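Keeping Snacks Fresh and Easy to Find

Small packets get lost at the back of a deep cupboard. A shallow box on a shelf at eye level works better, and any clean shoebox or mailing box will do. Trim the flaps or fold them down outside. 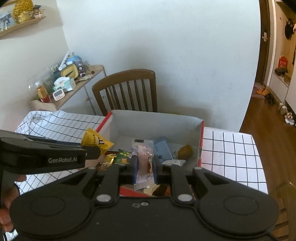

Put the oldest packets at the front when you restock. If the dates are hard to read, write the month on the wrapper with a marker. Chocolate keeps best away from the stove and out of the sun. Opened bags of chips need a clip, and crackers go into a jar with a tight lid.

Check for crumbs when a box is nearly empty. Ants find them fast in warm weather. Cardboard that has gone soft or greasy should go out.

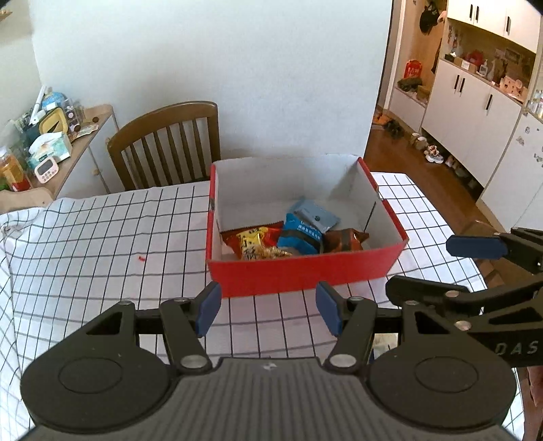 For lunches, pack 2 snacks per child the night before and leave them by the door. Nuts go on a separate shelf if anyone in the house has an allergy.

80 shares | 3 comments

Randi Lindholm: I use a clothespin on chip bags. Works fine.

Gisela Lammers: What do you do about moths in the flour?

Torunn Lunde: Gisela, glass jars, and wipe the shelf with vinegar.

Related
Cleaning a Bread Box
Storing Onions and Potatoes
Labels That Stay On in the Freezer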